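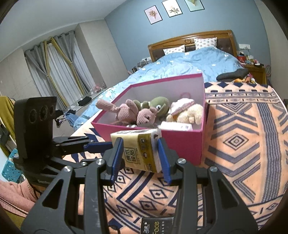
Soft packet test: the gripper holding a pack of tissues between its padded fingers.

Reading time: 2 minutes

Wiltano Hand-Held Gripper: Product Review

Prepared by Kobina Nutsugah for Quaye Equipment Reviews, 22 July 2020

The Wiltano is a two-finger gripper carried and closed by hand, sold to groups that record household tasks for later use in robot training. Quaye tested one unit in a furnished home over 14 sessions. The tasks were limited to small goods of the kind kept in a bedroom, such as tissue packs, soft toys and light packages.

Grip quality was the strongest result. The narrow blue pads on the inner faces of the fingers held soft plastic wrapping with little hand pressure. Of 70 lifts with tissue packs, 3 ended in a drop. Knitted toys gave more trouble, as loose yarn tended to bunch between the pads on release.

The black plastic body is rigid and the screw heads on the arms are easy to reach. Reviewers noted some strain in the wrist after 40 minutes of steady use - a shorter handle would help smaller hands. The supplied manual covers assembly well but says little on pad replacement.

The Delar model, reviewed in January, is lighter in the hand and slower to open. Buyers working mainly with packaged goods should prefer the Wiltano. Spare pads are sold separately through Wuvutus.

Contact Quaye Equipment Reviews | Copyright 2020 Quaye | Back to top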